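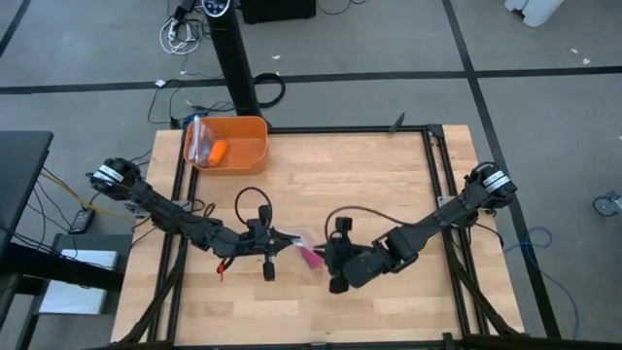 How many replacements can a club use in a women's league match in the Lins rugby league setup?

Eight per match, front row cover included, as long as all of them are named on the team sheet before kickoff.

Posted 06/10/2025

I just moved up from the Kudeck seconds and our sheet only ever had 20 names on it. Now I'm told it's 23. Do we forfeit if we turn up short?

Answer 1
No forfeit for a short bench. You need enough trained front row players for contested scrums — that is the part the referee checks. If you can't cover all 3 positions the match goes to uncontested scrums, and at Fesen last April we lost 2 league points for it. Read the competition rules on the Closteo site, they're under Fixtures.

Answer 2
pretty sure its the same as the mens. ask your coach

Answer 3
Answer 1 is right about the scrums. One thing to add: a player off for a blood injury can come back on, and her temporary replacement doesn't count toward the eight unless the change becomes permanent. Get the sheet in an hour before kickoff. Late sheets are a fine, and our club paid one twice.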